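Los perros mayores también se mudan de casa

Llevo unos cuantos años acogiendo perros viejos y hay una frase que oigo cada vez que salgo a pasear con uno: «Ay, pobrecito, y para lo que le queda, ¿no te da pena?». Pues mira, no. Me da pena otra cosa, y de eso va este texto, que lleva meses dándome vueltas en la cabeza y que en marzo empecé a escribir tres veces sin pasar del segundo párrafo.

Lo que me da pena es que un perro de diez u once años salga en la web de un refugio con la palabra «sénior» en letras bien grandes, como si fuera un aviso de peligro. Y que la ficha siga diciendo, casi siempre, que «busca un sofá donde pasar sus últimos días». ¿Sus últimos días? Vondik, el mestizo que duerme ahora mismo encima de mi pie izquierdo, llegó a casa con once años y la ficha decía exactamente eso. Va camino de los quince y ayer robó media barra de pan de la encimera. De la encimera, que está a la altura que está.

Ya sé que no todos tienen esa suerte. He tenido en acogida una perrita, Brerora (el nombre venía puesto del refugio, a mí que me registren), que se quedó con nosotros siete meses y luego se fue. Lloré como una cría. Pero si me preguntas si la volvería a coger sabiendo que iban a ser siete meses, te digo que sí antes de que acabes la pregunta, porque esos siete meses los pasó durmiendo en una manta gorda, comiendo caliente y ladrándole al ascensor, que era su enemigo personal.

El argumento que más me repiten es el del dinero. Y aquí no voy a hacerme la loca: un perro mayor puede salir caro. El año pasado la limpieza de boca de Vondik, con analítica previa y dos extracciones, me costó 591 euros. Me dolió, claro que me dolió, tuve que dejar el viaje que quería hacer para otro verano. Ahora bien, mi vecina del tercero cogió un cachorro ese mismo año y entre las vacunas, el chip, un adiestrador, las patas de dos sillas y la urgencia de cuando se tragó un calcetín, me río yo de la limpieza de boca. La gente compara el perro viejo y enfermo con el cachorro ideal que no existe. Comparemos viejo real con cachorro real, y ya veremos.

El otro argumento es que «no se va a acostumbrar a nosotros». Este me pone especialmente nerviosa — y mira que soy tranquila — porque quien lo dice suele no haber convivido nunca con un perro adulto. Vondik tardó 21 días en subirse al sofá él solo. Lo sé porque lo apunté en el calendario de la cocina, con un dibujito bastante malo. Antes de eso se pasaba las tardes en el pasillo, mirando, sin molestar. No le llamé, no le puse premios en fila, no hice nada de lo que recomiendan los vídeos. Me senté a leer. Un día noté que el cojín se hundía y me quedé quieta como una estatua con el libro al revés.

Mi amiga Ritva Pelkonen, que trabajó bastante tiempo en un refugio antes de mudarse a esta ciudad, tiene una teoría que comparto a medias. Según ella, habría que quitar la edad de los anuncios y contarla en la primera visita, cuando ya has visto al perro moverse y olerte los zapatos. Entiendo la idea, y seguro que más de uno saldría adoptado. Pero a mí ocultar datos me huele mal, y el que se lleva el disgusto cuando la familia se siente engañada es el animal, que vuelve a la jaula. Yo dejaría la edad y cambiaría todo lo demás. Fuera el tono de funeral. Que pongan que ronca, que camina despacio y que le gusta el queso. Que pongan si sube escaleras o no, que es un dato utilísimo y casi nunca aparece.

Eso sí, hay cosas en las que me pongo seria. A un perro mayor no se le adopta por lástima, ni para que haga compañía a la abuela sin preguntarle a la abuela. Hay que mirar el piso antes. Suelos resbaladizos, por ejemplo: yo acabé comprando tres alfombras feísimas de pasillo y no me arrepiento de ninguna. Y hay que tener un veterinario que explique las cosas con calma. El nuestro, Daichi Ichikawa, me dibujó una cadera en el reverso de una receta para que entendiera por qué Vondik se levantaba raro por las mañanas. Desde entonces hacemos paseos de 20 minutos, cuatro al día, en lugar de los dos larguísimos que yo, con toda mi buena voluntad, le estaba metiendo.
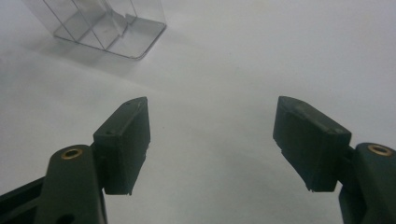 También pediría a los refugios que no nos suelten al perro y adiós. Un número de teléfono al que llamar el primer mes, alguien que conozca al animal y te diga «sí, eso lo hacía aquí también, déjalo». Con Brerora lo tuve y con Vondik no, y la diferencia fue enorme. La segunda noche se puso a jadear junto a la puerta y yo, sin tener a quién preguntar, acabé sentada en el suelo a las cuatro de la mañana leyendo foros. (No leáis foros a las cuatro de la mañana. Según los foros, el perro tenía nueve enfermedades.) Era que quería salir al patio, el pobre.

Hay quien me dice que exagero, que cada uno tiene derecho a querer un cachorro. ¡Por supuesto! Yo tuve una de pequeña y fue una maravilla, aunque la maravilla la limpiaba mi madre. Lo único que pido es que, si vas a un refugio, des una vuelta por el pasillo del fondo, donde suelen estar los mayores porque son los que menos ruido hacen. Pide pasear a uno 15 minutos, sin compromiso. Fíjate en cómo te espera en los semáforos.

En mi calle ya somos tres con perro de hocico blanco, y el bedlington viejísimo del portal de enfrente, Backlund, tiene más amigos que yo. Se para con todo el mundo. Su dueña sale con el café en la mano porque sabe que hasta la esquina tiene para rato, y muchas mañanas bajo yo también con el mío y con Vondik, que a Backlund no le hace ni caso pero se le tumba al lado igual.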